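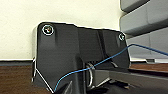

Willance halts unattended running of Jindine bench arms after cable fault

CLUNBERG, October — Willance has asked operators of its Jindine bench arm to stop unattended running until the cable routing at the wrist has been checked.

The notice follows a fault at the company's Clunberg test shop, where an arm lost its gripper signal partway through a cycle and did not enter a safe stop. It carried on for 17 seconds before a technician pressed the emergency stop. There were no injuries.

The blue cable crosses the face of the black bracket and can be slack. Willance found that slack cable may catch at the bracket opening and wear through its jacket. Of 200 units inspected, 3 showed wear.

"The cable fault is minor. The missed stop is the part we are treating as a safety matter," said Ieva Lukoševičius, head of product safety.

Operators should isolate power before inspection and keep speed at or below 100 millimetres per second until revised firmware is installed. Worn cables must be replaced, not taped.

Service enquiries go to Jaanus Pētersons at the Willance service centre, Clunberg.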